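Home Explore Notifications Messages Log in

Geetha Mathew
Thread

OK, the writeup is finally up, so time for the thread I promised back in July! It's about how we label robot demonstrations, and why I now think we were doing it wrong for most of a year. Lots of bowls ahead. (1/11)
14 replies 38 reposts 211 likes

Background first. We teach a two-armed robot to do tabletop chores by copying people's demonstrations. Every demo used to get one label for the whole thing, something like "put the bowl on the table." Easy to write, easy to store, and kind of useless once the policy got stuck halfway. (2/11)

Orysia Hnatiuk kept bugging me about this. Her idea was to cut each demo wherever a gripper closes or opens, then write a short plain sentence for each piece. We called the tool Brumik (she picked the name, don't ask me). (3/11)

So a clip of the right arm holding a bowl gets its own sentence, and the left arm gets one too, even when it isn't holding anything. That second part mattered way more than I expected. (4/11) 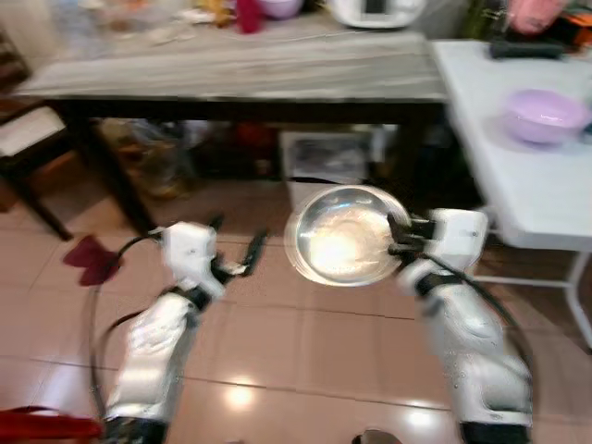 Right gripper has the bowl by the rim, left one is open and empty. Both get a label.

Before this, the idle arm was basically noise to the model. It would copy whatever the other hand had been doing in training, so you'd get these weird half reaches at nothing. Once "left arm: empty, waiting" was a thing it could read, a lot of that went away. (5/11)

Numbers, because somebody always asks. We started with 2,000 demos and kept 1,520 after throwing out the ones where our cuts landed in the wrong spot. That's a painful amount to toss! Most of the bad cuts came from cables tugging on the wrist and fooling the force signal. (6/11)

Then we trained two policies on the same kept demos, one with the old whole-task labels and one with the Brumik pieces. Same network, same training time. The pieces version finished almost 22 more tasks out of every hundred on the bowl and cutlery set. I made Orysia rerun it before I believed it. (7/11)

Where it still has trouble: crowded tables. Shiny bowl, fork and spoon right next to it, a mug close by, and the depth estimate gets confused by the reflections. The plastic stuff is so much easier - I have a real soft spot for plastic now. (8/11)

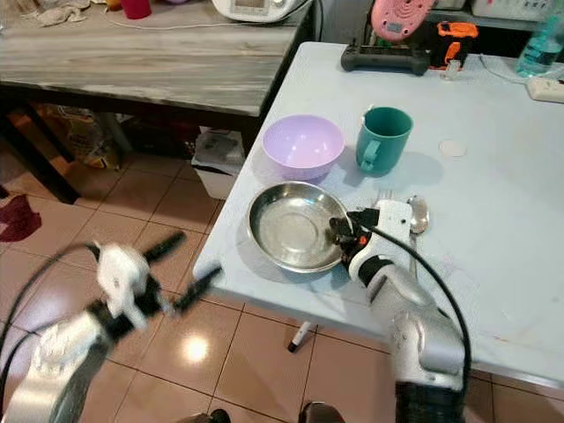 Gripper at the rim of the steel bowl, with the fork and spoon right beside it.

For tables like that one we tried adding the neighbors to the sentence ("bowl, fork to the right of it") and it helped some, but not enough for me to brag. Longer sentences also meant slower labeling, and our labelers had opinions about that, all of them fair. (9/11)

We compared against Trallance too, which cuts by time instead of by gripper. It's simpler and does fine on long smooth motions like wiping. On anything with lots of quick grabs it fell behind. If your chores are mostly wiping, I'd start there. (10/11)

Code and the kept demos are on the Wulus page, labels included, and the rejects are in their own folder if you want to see what a bad cut looks like. Tell me what breaks. I'm already redoing the cable filter, so you can skip that one :) (11/11)
2022-09-17
9 replies 22 reposts 164 likes

Replies

ackah_lab
We see the same idle arm thing on our setup! Did you try just masking that arm instead of labeling it?

Geetha Mathew
We did, it's in the appendix. Masking fixed the half reaches but then the arm was late whenever it was needed for a handover.

tinbolt
Thank you for sharing the rejects. Wish more people did.

Orysia Hnatiuk
For the record the name is great and I reran it twice.

Show more replies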